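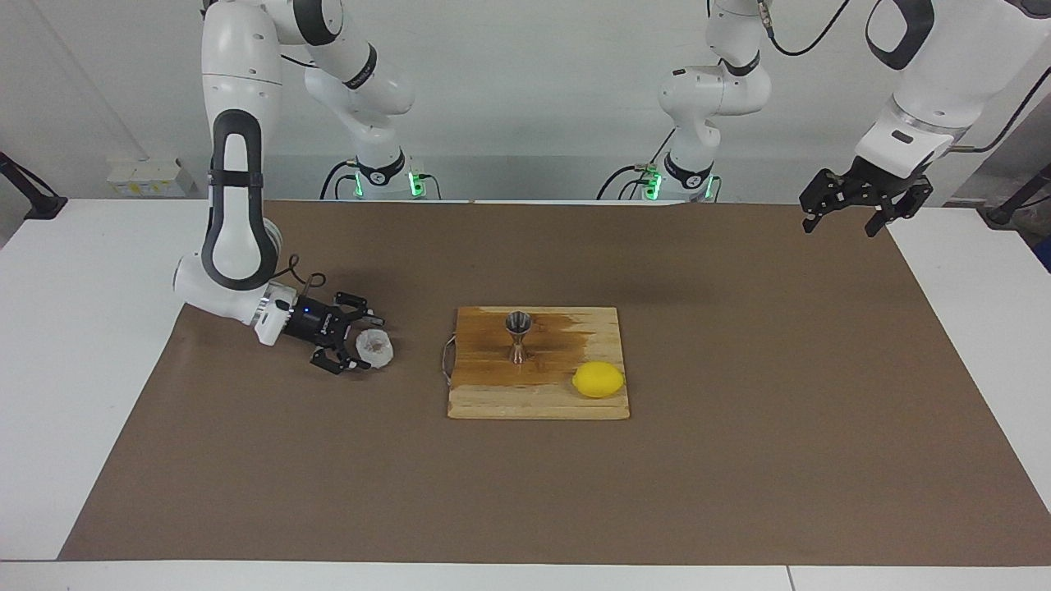

Olga Paiva told us on her very first evening that she had never made a drink for anyone but herself, and would we mind terribly if she stood at the back? By November she was teaching the rest of the table her aunt's lemon cordial, and we have been making it ever since.

Trolwood is a small evening school for people who like having friends round and would like to pour them something nice. Glória Ramalho started it in her own kitchen with 5 pupils, a borrowed set of glasses and rather too much ginger syrup (the recipe has improved!). These days we have two rooms above the bakery, and 826 people have come through a beginners' course.

Glória still takes the Tuesday class, which covers sours, fizzes and how to taste as you go. Eero Heiskanen looks after everything without alcohol, and his spiced apple punch empties faster than anything else we put out. Samran Klinhom runs the syrups and infusions course and will happily talk about lemongrass until the lights go off.

Classes are small, aprons are lent, and there is always bread and cheese at half past eight. Do come and say hello.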